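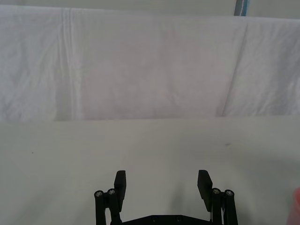

Do you need to take the top off a vacuum bottle before you clean the outside? For a proper clean, take it off, because the grime that bothers people most sits just under where the cap screws down.

I've got a soft spot for old flasks and metal-necked bottles, and I buy far too many of them. My friend Shahnaz Dissanayake got me started with one she found at a market in Sumholm, and I've been scrubbing them at the kitchen table ever since (usually late in the evening, with the radio on). My method is dull but it's kind to the paint.

You'll want a bowl of warm water, a squirt of washing-up liquid, two soft cloths, an old toothbrush and some bicarbonate of soda. Leave the scouring pads under the sink, please!

Unscrew the cap and drop it in the bowl to soak. Don't put the bottle itself in. Water can creep into the base on older ones and then you'll never get it out.

Wring out the first cloth in the soapy water and wipe down from the shoulder to the base, turning the bottle as you go. Do that twice before you decide what's dirt and what's damage.
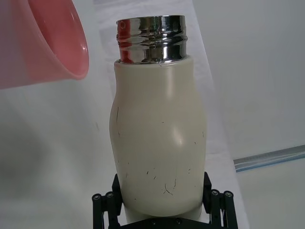 Marks on a pale finish are the bit I get asked about most. Cream is lovely but it shows everything, so you end up peering at every dot. Small dark specks and short hair-like marks like the ones on this bottle are worth a go with bicarb paste, made fairly runny and rubbed on with a fingertip for a minute or so. The branching, crack-like scuffs low down on the body are another matter — I'd try the paste once, gently, and stop there if they stay put.

Next, the neck. Run the toothbrush round the threads with plain soapy water, then go round the little ring underneath, where old tea loves to hide. Wipe with a clean damp cloth and buff the metal dry straight away or you'll get water spots.

Give the cap a scrub, rinse it, and leave it off overnight. I wait till the next morning before screwing it back on, and I store mine with the caps sitting loose.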